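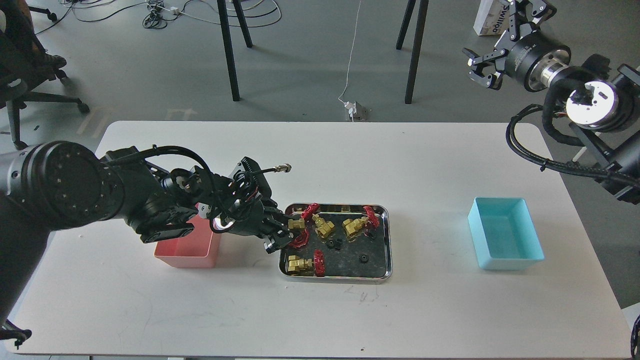
How do you stop a gate valve from seizing up? Turn it fully closed and fully open again a couple of times a year, then leave it a quarter turn short of fully open.

Freeing a stiff gate valve (and keeping it free)

By Rosalie Holzer, June
Last updated: June

That's the short answer, and if your valve still turns you could go and do that now and skip the rest. But I'm guessing you've landed on this page because yours doesn't, so let's get on with it.

I learnt all this in our old place in Kirnton, where the stopcock under the stairs hadn't been touched by anyone for donkey's years. The kitchen tap needed a new washer, I went to turn the water off, and the wheel simply wouldn't budge. I did what everybody does and put a big pair of grips on it, and I bent the spindle. Please don't do that! It cost me £164 to have the plumber out from Burcombe, and the washer I was trying to change was pennies.

What you'll need

A can of penetrating oil, an adjustable spanner, an old toothbrush, a rag or two, a bowl to go underneath and a torch. A bit of PTFE tape is handy if the gland drips afterwards. I use a little Juhl spanner that was in my dad's toolbox, but any small one with decent jaws will do.

Before you touch anything

Find out where your outside stop valve is and check that you can turn it. In most streets it's under a small metal or plastic lid in the pavement or the front garden. If the indoor valve lets go while you're working on it, you want to know where to run, and you don't want to be lifting lids in the dark with water coming through the hall. (Ours was full of soil and a very large snail.)

If the valve is on your heating, turn the boiler off and let everything cool right down first. And if the pipe is lead, or the valve body is cracked or green and crusty all over, stop there and ring someone.

Freeing it

1. Brush the muck off the spindle, the bit that the wheel sits on, and off the nut just below it. That nut is the gland nut, and it squeezes the packing that stops water creeping up the spindle.

2. Spray penetrating oil where the spindle goes into the nut. Put the rag behind it so you don't get oil all over the wall. On a drinking water pipe go very lightly, and wipe off what's left over when you've finished.

3. Go away for 30 minutes. Have a cup of tea. I know it's tempting to have a go after five, and I always do, and it never helps.

4. Slacken the gland nut with the spanner, an eighth of a turn and no more. Hold the body of the valve steady with your other hand so you aren't twisting the pipe. You might get a dribble at this point, so that's where the bowl comes in.

5. Now try the wheel, by hand only. Try closing it first, and if it won't go, try opening it a touch. You're after the tiniest bit of movement. Once you've got it, rock it back and forth, a little further each time, and add a drop more oil if it starts to bind.

6. When it's moving well, close it all the way, gently, and open it all the way. Do that 3 times. Then open it fully and bring it back a quarter turn.

7. Nip the gland nut up again until the dribble stops. The wheel should still turn by hand. If it's gone stiff again you've overdone the nut, so ease it off a hair.

If it turns but the water doesn't stop

Gate valves work by dropping a wedge down across the pipe, and grit or limescale can collect in the bottom where the wedge needs to sit. Open a tap downstairs, then close the valve nearly all the way and let the water rush through the gap for a minute. Open it up and try again. This cured the one at my sister's in Drollcombe, where the water is so hard you could practically stand on it.

If the wheel goes round and round and nothing changes, the wedge has probably come off the spindle. There's no mending that from outside and it'll need a new valve. I'd ask about a lever ball valve instead, as they're much less fussy and you can tell at a glance if they're on or off.

If it still drips at the spindle

Shut the water off outside, undo the gland nut completely and slide it up. Twist some PTFE tape into a string, wind it round the spindle clockwise, and poke it down with a small screwdriver. Nut back on, water on slowly, and have a look with the torch again at bedtime.

I do mine when the clocks change now, both times, and the one by the hot water cylinder while I'm at it.

Contact Rosalie | © Rosalie Holzer | Back to top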